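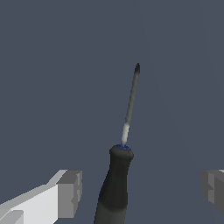 Figure 1. Screwdriver and open gripper in the simulator.

Putting the Tools Away: Can a Robot Arm Clean Up a Workbench Yet?
Trinorura project, final report
Intro to Automation, Elulton

1. What we wanted to find out

Everyone in our group has worked in a shop of some kind, and everyone has been the person who stays behind to put the tools back. Trinorura started from that. We wanted to know how close a robot arm is to doing the end-of-day cleanup on a workbench, and we wanted an answer we had tested ourselves, since the videos online only ever show you the good run.

We began with a list of 10 chores that come up at home and on a shop floor: putting hand tools back, sorting screws, wiping the bench, coiling a cord, folding shop rags, sweeping, loading a dishwasher, taking out trash, putting lids on jars and hanging up a coat. Doing all of them was never going to happen in one term. We picked tool pickup because it sounded easy. It's the chore we would hand to a little kid! By the end of the first week we had changed our minds about easy, and that's really when the project got fun.

2. Why a screwdriver

A screwdriver is thick at one end and thin at the other. The weight is mostly in the handle, the handle is round so it can roll, and the shaft is slim enough that a small mistake in position means the fingers close on nothing. If you grab it by the tip end, the handle drops and the whole thing swings. People deal with this without thinking. We watched each other pick one up at lunch and all of us went for the handle, from above, and then turned the tool in our fingers on the way to the rack. An arm with two straight fingers can do the first part of that. Turning the tool in the hand is a different story, and we left it out.

The other reason is that a screwdriver has a front and a back. A ball can go in a bin any way you like, but a screwdriver has to go into its slot tip first. So the arm has to know where the tool is and also which way it points.

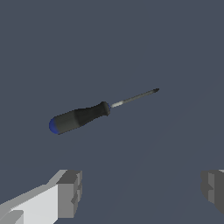
Figure 2. The tool lying at a slant, blue cap at the lower left, tip toward the upper right.

3. Setup

All of our testing was done in simulation. We used a model of an arm with a two-finger gripper and one screwdriver on a plain surface, and wrote our own control script, which we named Mullico. The class server gave us a slot on Monday evenings, so most of the coding happened during the week and the long runs all piled up on the same night.

Mullico works in stages. It finds the tool, estimates the direction of the long axis, decides which end is the handle, moves the hand over the grasp point, turns the wrist so the fingers will close across the handle, goes down, closes, and lifts. If the tool is still between the fingers after the lift, the script moves it to the rack position and lowers it. We logged a stage as failed the first time anything went wrong in it, even if the arm recovered later.

We kept the surface bare on purpose. A real bench has pencils, sawdust, a coffee cup and somebody's phone on it, and we know that. We wanted to see how the grasp itself behaved before adding clutter. Then we ran out of term.

4. What happened

We did 81 runs that count, with the screwdriver put down at a new angle and spot each time. The short version is that picking up went better than we expected and putting away went worse.

Finding the tool was almost never the trouble. The color of the handle and cap against a plain gray surface makes that part pretty forgiving. Telling the handle from the tip was harder. Our first method just compared the width at the two ends, and it got confused when part of the handle was outside the view. We fixed this by looking at width along the whole visible length, and the improvement was big enough that we threw out our early runs and started over. They are not part of the total above.

The most common failed grasp was a wrist that was turned a little wrong. One finger would touch the handle before the other, push it, and roll it away. The first time we saw it we laughed, and the tenth time we wrote a fix - the hand now pauses just above the tool, checks the angle once more, and corrects before going down. It makes every run slower, but the rolling mostly stopped.

Then there's the rack. The handle could be held firmly and still be tilted in the fingers, and a small tilt at the handle is a big error at the tip. The slot is narrow. Many of our good grasps ended with the tip bumping the rack beside the hole. A person would feel that and wiggle it in. Our script had no sense of touch, so it kept pushing, and the tool slid up through the fingers. 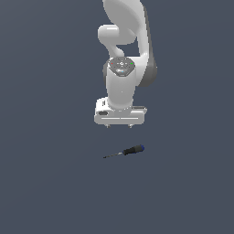 Hoàng

5. So, can it do the chore?

My own view (the rest of the report was written together, this section is mine) is that the picking-up half is close. If a shop only wanted tools moved off the bench and dropped in a tray, I think a setup like ours could be made to work after a lot more testing. On a real arm we would have to deal with grease, glare and tools lying on top of each other, and I don't want to pretend our gray surface tells us much about that.

Putting each tool in its own place is where I would still send a person. It's also the part I'd love to keep working on! I came into this class thinking the hard thing about robots was making them see. I'm leaving it much more interested in what happens once the fingers are closed.

Going back over our chore list, we think four of them look reachable using what we learned: tools into a tray, trash, lids and maybe loading the sturdier dishes. We argued for a long time about the lids. Anything made of cloth or cord stayed off the list without much argument, as it changes shape every time you touch it.

6. Next steps

A rack with wider, funnel-shaped openings would be the first change, before any new code. It feels a little like cheating, but shops change their fixtures to suit their machines all the time. After that we would like to add a second tool, probably pliers, and let the arm choose which one to take first. A force reading from the fingers would help with the bumping problem, and the simulator can provide one, though we haven't tried it.

The logs and the Mullico script are in the class folder at Elulton. The settings file has comments for the next group, including a warning about the wrist limits, which cost us an entire evening.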